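Grudstead Community Help > Home & Family > Kids' stuff

Toy kitchen bits - how do you keep it all sorted??

Posted by peten_mum40

Hi all, hoping somebody has cracked this. We've got a play kitchen corner going for the little ones (mine plus two I mind after school) and it's chaos by teatime. Plates, cups, pretend fruit, the lot, all over the table. Mix of proper toy stuff and real things I've let them have. The ketchup bottle gets served up as dinner most days, on its own, on a plate. Fine by me, but where does it LIVE when they've finished?

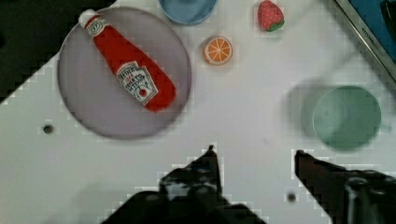
Grudstead, 12/6/19

So that's the sort of thing. Questions really:

Do you keep the food and the crockery apart or just chuck it all in one box? Tried one box. Everything sinks, strawberry always at the bottom, tears.

Does anyone wash the pretend food and if so how often. The orange slice gets licked.

And is there any point in labels when the oldest is 5? She can read a bit, the others can't.

Not much room, one low shelf and the white table. Budget small, would rather use what's in the house. Need it sorted before July as I'll have them all day then. Thanks in advance, sorry for the ramble.

3 replies

nigam_road_nan

One box never works, you've found that out. Split it by what it's for not by colour or size. Ours goes:

Plates and bowls stacked, biggest at the bottom, straight on the shelf. No box at all. Kids can see them so they put them back.

Cups inside each other if they'll go. If they won't, in a row behind the bowls.

Food in something with holes. I use an old colander out of my own cupboard, best thing I ever did. You can rinse the whole lot under the tap without decanting it and then it just drains where it is.
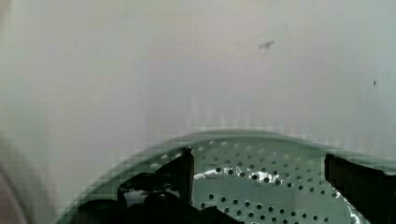

Also light enough for a small one to carry to the table and back, and if it gets dropped, so what. Get a wide one if you can, the deep narrow sort and you're back to everything sinking. Check the holes and the rim with your finger first if its an old one, enamel can chip and you don't want sharp bits. Charity shop will have them, mine was 40p but that was years ago.

Washing: warm water, drop of washing up liquid, once a week. More if there's a cold going round. Anything hollow squeeze it after or it goes manky inside. Anything wooden just wipe, don't soak it.

Bottles I'd stand up at the end of the shelf next to the plates. Too tall for the food pile, they topple and take the rest with them. If it's a real sauce bottle wash it out properly, lid off, lid washed as well, and leave it open overnight to dry. Takes a few goes to lose the vinegar smell.

Karnura

just get less stuff out. we had 322 peices of plastic food at one point (husband counted them, long story) and they only ever played with the same few. bagged up most of it, swap it over every so often. Tidying takes 7 minutes now

grudstead_tilly

Agree with the colander! Re labels, do pictures. Draw round the plate on a bit of paper and stick it on the shelf where the plate goes, same for the cup and bowl. Mine treated it like a puzzle and the little one was doing it before she was two and a half. Cover it with sticky back plastic or it'll be in shreds by the weekend.

Wouldn't bother drawing the food, life's too short. One drawing of a strawberry for the whole lot.

Oh and put the tidying up into the game, "cafe's closing, dishes please". Works roughly half the time here. Other half I do it myself once they're in bed

peten_mum40

Brilliant, thank you all. Going to try the drawing round thing tomorow and have a root about for a colander. Will wash the orange tonight.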